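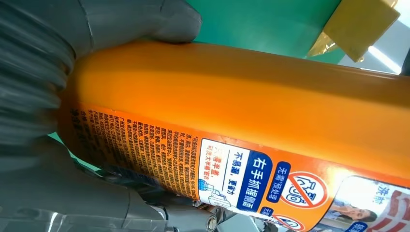 Hallo zusammen, ich räume seit zwei Wochen die Vorräte unter meiner Spüle auf und komme bei einer Frage nicht weiter. Ich habe von der Vormieterin mehrere Flaschen übernommen, und bei manchen weiß ich nicht, wohin damit. Die große orange hat ein Etikett nur mit chinesischer Schrift, sehr klein und dicht gedruckt, dazu ein Foto und kleine Symbole. Ich kann davon leider kein Wort lesen. Soll ich sie zu den Putzmitteln stellen oder lieber weggeben?

akolgo_n
21. August 2025

Valitora schrieb:
Ich würde sie weggeben. Wenn man nicht weiß, was in einer Flasche ist, dann hat sie im Haushalt nichts zu suchen. Bei uns in Oltville nimmt der Wertstoffhof so etwas kostenlos an, bis 18 Uhr.

Plamon schrieb:
Da bin ich anderer Meinung. Mit dem Handy kann man den Text übersetzen, das dauert keine 2 Minuten. Eine volle Flasche wegzuwerfen finde ich schade.

Valitora schrieb:
Bei so kleiner Schrift auf einer runden Flasche hat die Übersetzung bei mir nur Unsinn ergeben. Einmal stand da "Großmutter nicht schütteln". Darauf möchte ich mich bei Reinigern nicht verlassen.

Plamon schrieb:
Man muss das Etikett in mehreren Teilen aufnehmen und die Flasche dabei drehen. Ich habe so ungefähr 11 Produkte bestimmt. Aber bitte nicht am Inhalt riechen und nichts in andere Flaschen umfüllen!

akolgo_n schrieb:
Danke euch beiden. Ich versuche zuerst die Übersetzung. Bis dahin steht sie oben im Schrank, getrennt von dem Chlorreiniger.

Kommentare (2)

Nana Quaye: Vielleicht kann man die Vormieterin einfach fragen? Das hat hier noch keiner vorgeschlagen.

Kofi Dramani: Ich gebe Valitora recht. Für eine Flasche Reiniger würde ich mir diese Mühe nicht machen.

Kontakt | Impressum | © Haushaltsforum Oltville | Nach oben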